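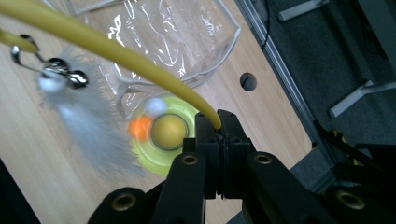
How I Drain and Flush My Water Heater Every Fall

I put this job off for the first 14 years I owned a house. Fourteen! I figured a water heater was a big tank that sat in the garage and minded its own business. Then mine started making a noise like somebody popping corn in the bottom of it, and I went down the rabbit hole, and now I drain the thing every September and feel very smug about it.

If your heater has a tank (mine is a 50 gallon gas one in the garage), you can do this yourself in an afternoon. Most of that time is waiting. If you have a tankless unit, this isn't the page for you, because those get flushed a completely different way with a little pump.

What's going on in there

Tap water has minerals in it, and when you heat the water some of them drop out and settle at the bottom. Where I live, out past Giridwood, the water is hard enough to leave a white crust on the kettle in a week. In the tank that same stuff piles up as sand and flakes. The burner has to heat through it, which wastes gas, and the popping noise is water getting trapped underneath and boiling.

What you'll need

A hose long enough to reach a drain or somewhere outdoors that can take hot water
A flathead screwdriver
Pliers
A bucket
Gloves
An old towel or three
A brass hose cap, if your drain valve is old and plastic (more on that later)

A word about hoses. The cheap vinyl garden kind gets floppy as a noodle when hot water goes through it, and I had one slide right off the fitting my first year. I use a rubber one rated for hot water now. I got mine at Balaskas, the hardware place by the feed store, and it has outlasted two garden hoses.

Step 1. Turn off the heat

Gas heater: turn the knob on the front to "pilot." Electric heater: go to your breaker box and shut off the breaker for it. Please don't skip this on an electric one! If the elements come on while the tank is empty they burn out in no time, and then you're buying elements.

Step 2. Let it cool down

I run a hot shower or do a load of laundry after I turn the heat down, then leave the tank alone for a few hours. Overnight is even better. You can drain it hot, and plenty of people do, but I like my feet the way they are.

Step 3. Shut off the cold water

There's a valve on the cold pipe going in at the top of the tank. Turn it clockwise until it stops, or if it's a lever, turn it so it sits crossways to the pipe. If it's an old round-handled one that hasn't moved in years, go gently. I leaned on mine too hard once and spent the rest of that Saturday learning about packing nuts.

Step 4. Hook up the hose

The drain valve is down near the floor and it looks like an outdoor spigot, or like a plastic knob with threads in the middle. Screw the hose on snug with the pliers. Run the other end to your drain, and make sure it goes downhill the whole way. Water won't climb over your doorsill just because you want it to. (I have a bad habit of coiling the extra hose in a loop behind me and then standing on it.)

Step 5. Open a hot tap upstairs

Any hot faucet in the house will do. This lets air in so the tank can empty. Without it you get a sad little glug every few seconds and you'll think the valve is clogged.

Step 6. Open the drain

Use the screwdriver if there's a slot, or turn the handle. Check the outdoor end of the hose after a minute. Mine runs cloudy first, then I get a burst of white grit, then it clears. A full tank takes me the better part of an hour, so I sweep the garage.

If it slows to a dribble, there's probably a chunk stuck in the valve. Close it, open the cold supply for a few seconds to stir things up, then try again.

Step 7. Flush it

With the tank empty and the drain still open, turn the cold water on in short bursts. Each burst kicks up more of the sediment. I fill the bucket from the hose end and let it sit a minute, and when there's no grit on the bottom of the bucket I call it done. Last July's extra flush took me 8 rounds, but I'd skipped the one before.

Step 8. Fill it back up

Close the drain valve, take the hose off, and open the cold supply all the way. Leave that upstairs hot tap open. It'll spit and cough at you, which is fine. Once it runs in a steady stream, shut it off. Only then turn the heat back on.

Go back and look at the drain valve after an hour. If it's dripping, that's where the brass cap comes in. Screw it on over the threads and the drip stops. I've had one on mine for years.

When to leave it alone

If your heater is very old and has never been flushed, ask a plumber before you try. Sometimes the grit is what's plugging a weak spot. Also call somebody if you see rust-colored water from the hot side only, or if the tank is wet around the bottom seam. The quote I got for a new one, installed, was $3,000, so I take that part seriously.

One more thing, write the date on a piece of tape and stick it on the tank. Mine says 2026-09-20 right now, in marker, over the top of the old one.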